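Evening stock clerk, Beresero warehouse store (Husau)

Need someone soon. Part time to start, could go full by October if it works out for both of us.

We sell tile, grout, paint and trim to small contractors and people doing their own kitchens. Two buildings on Skinner Road, front one is the store, back one is storage. Over 810 items on the shelves and the counts are a mess after the move. That's the main reason for this ad.

What you'd do: unload the Iline truck when it comes in (usually 4:30 pm, sometimes later, they don't call). Check the slip against the pallets. Shelve, label, fix labels that are wrong. Broken boxes of tile go to the returns cage, not back on the shelf please. Sweep up at close. Some customer help if the front gets busy, mostly carrying stuff out to cars.
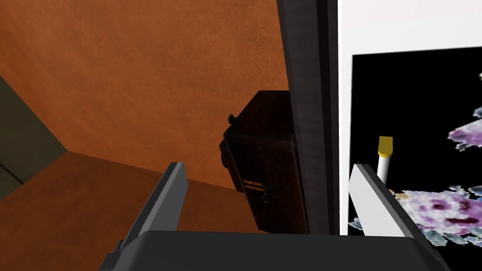 Hours are 4 pm to 9 pm, four evenings a week, one weekend shift a month. Pay is every 2 weeks, first full check is $1,508 before taxes if you work all the shifts plus the opening inventory. After that it depends on hours. 15 minute paid break, discount on everything except special orders.

Must be able to lift a box of floor tile and do it again all evening. Steel toe shoes, we pay half. Forklift card a plus, not required, we will train. Need to read a packing slip and write so other people can read it. Spanish helpful. No experiance in tile needed.

Not a good fit if you can't do evenings. We get asked alot, days are full.

To apply come by the front counter before 3 pm and ask for a form, or leave a resume in the box by the door. Bring 2 references with phone numbers that work. Interviews are short, same week.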